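Fionnuala Gallagher tests woven cloth for a living. Her laboratory at Genwood takes upholstery and luggage fabrics from mills and reports how long they last under abrasion. The work is slow. "A sample can sit on the machine from Monday to the end of the week," she says. "You stop it, look for broken threads, and start it again." 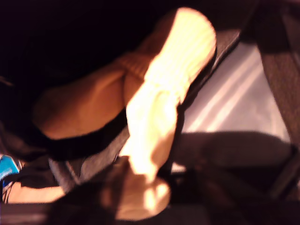 The inspection interval matters more than most clients expect. Gallagher stops every 1000 rubs for heavy cloth and more often for light cloth. A missed stop means the end point is known only to within a wide band, and the sample has to be repeated.

Heathered yarns are harder to judge. Mixed fibres hide early wear, and two inspectors may disagree on when a thread has gone.
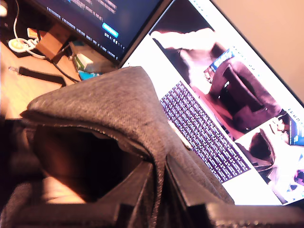

Xue would prefer a camera count to a trained eye, on the grounds that an operator gets tired after 20 samples. Gallagher accepts the point in part. Her trial with the Sindinel system agreed with her own readings on plain weaves and drifted on mixed ones.

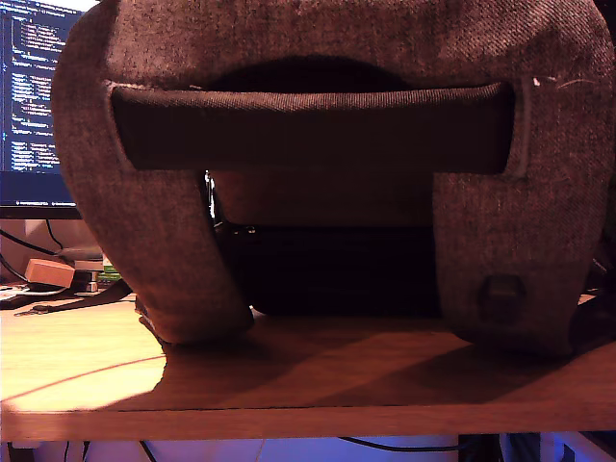
Does a high rub figure mean a cloth will last? It means the flat face resists rubbing. Seams, pilling and fading are separate tests, and Gallagher reports them on separate sheets.
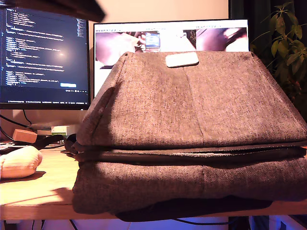 Zips are her current subject. The tape and the cloth shrink at different rates – a small difference is enough to pucker the join. On a grey laptop bag with a dark zipped seam across the middle, she would cut one specimen across that seam and another from the plain panel. "The panel result gets quoted," she says. "The seam result is the one I read first."

The zip results are due in June.

Recent items
Zalter revises its dye lot records
Reading a pilling chart
Conditioning samples before test
Genwood laboratory opening hours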